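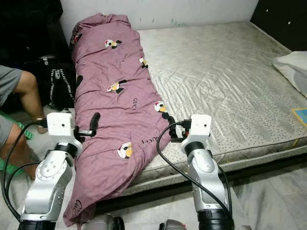 Duvet work on a bare mattress, with a gripper at each edge of the roll.

Call for participants: bed-making with a two-armed robot (Fadari study, second round)

Skekar is looking for people to take part in the second round of the Fadari study, which runs through June at our house in Munano. Participants will steer a two-armed robot while it strips and makes a bed, then watch and score the robot doing parts of the same job by itself. You do not need a technical background. We would like to hear from people who make beds often, at home or at work.

What the study is about

Fadari is a study of how a robot can learn to handle large pieces of cloth from people showing it what to do. Bedding is a hard case. A duvet folds over itself and hides its own corners, and it moves at the far end when you pull the near one. Most published work uses small squares of plain fabric on a table. We use full-sized duvets and pillows on ordinary mattresses, in furnished rooms.

In the first round we recorded 1164 attempts by trained operators from our own team. Each attempt was cut into short stages (find an edge, grip, lift, pull, let go) and the robot's control program was trained on the stages separately. This worked better than training on whole attempts. The gain was largest for gripping and smallest for pulling, where the program still tends to let go too early or drag the whole duvet towards itself.

We also found that our operators had grown too much alike. They had taught each other, and by the end they all took hold of the duvet in nearly the same place. When the bedding was left bunched in a way they would not have left it, the program did badly. Round two is meant to bring in people with other habits. If you start from the foot of the bed, or do the pillows first, please don't change that for us.

What you would do

Each participant comes for 3 sessions on separate days. A session lasts two and a half hours with a break in the middle. Start times are 9.30 am and 1.30 pm.

Session one is training. You will learn to use the hand controls, which move the left and right arms and open and close the grippers. Most people can pick up a pillow and put it down where they want it by the end of the first hour. The duvet takes longer.

Session two is recording. You will be given a starting state for the bed and a finishing state, and you get from one to the other in whatever way suits you. A member of staff stays beside the bed to reset things between attempts and can stop the arms at any time. Failed attempts are kept as well, and we ask you not to restart one because it is going badly.

Session three is scoring. The robot works alone and you mark each stage as done, partly done or not done. You can take over with the hand controls whenever you think it has got stuck, and the moment you choose to step in is one of the things we measure. There is a short interview at the end.
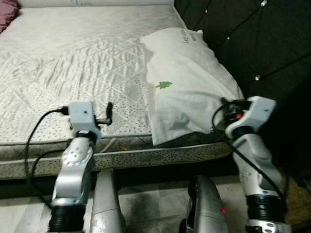 Pillow handling. The right gripper is at the edge of the pillow.

Pillows look simpler than they are. The robot has to tell a loose pillowcase from the pillow inside it, and a grip on the case alone often slides off as the arm lifts. Two of our test conditions deal only with this. You may be asked to repeat a pillow attempt many times in a row, and some people in the pilot found that part dull. It is better to know that before you apply.

Who can take part

You should be 18 or over and able to sit or stand at the controls for 40 minutes at a stretch. You need the use of both hands. Glasses are fine. Instructions and the interview are in English, and we can arrange for the consent form to be read aloud.

We would particularly like to hear from hotel and care home staff, from people over 60, and from left-handed people. All three groups were missing from round one.

Please do not apply if you took part in the pilot, if you have worked on the Fadari control software, or if you are employed by Skekar.

Payment

The payment is 200 euros for all three sessions, made by bank transfer after the last one. If you leave early you will be paid for the sessions you finished, in equal parts. Bus and train fares within the region are paid back on production of a ticket. Tea, coffee and a sandwich are provided.

Safety and consent

The arms move slowly and their force is limited. You will not be asked to stand between them and the bed. Before the first session you will be shown the stop button and asked to use it.

We record arm positions, gripper positions and pictures from the cameras on the robot. You may come into view at the edge of some of these. Faces are blurred before anything leaves the house, and your name is stored apart from the recordings. You can ask us to delete your data up to 30 days after your last session. After that it will have been used in training and cannot be taken out again.

What we will do with the results

Round two should give us 600 new attempts. Half will go into training and half will be held back for testing, split by participant, so that the program is always tested on people it has not learned from. We will report the results by stage, as we did for round one, including the stages where there is no improvement. Participants who want a copy of the report can tick the box on the consent form.

The hand controls and the software that goes with them are called Ryu. If you have used an earlier version of Ryu in another study you are welcome to apply - just say so in your message, as your training session will be shorter.

How to apply

Write to Margit Veres, study coordinator, at the Skekar office in Munano. Give your name, age, which hand you write with, how often you make beds and for whom, and whether mornings or afternoons suit you. A few lines will do and we do not need a CV. Questions about the method or the robot can be sent to Tae-yang Song, who leads the technical side of Fadari.

Places are given out in the order we receive suitable applications, with some kept back for the three groups named above. Everyone who writes will get a reply. The house has one step at the front door and the test rooms are on the ground floor. There is no parking on site.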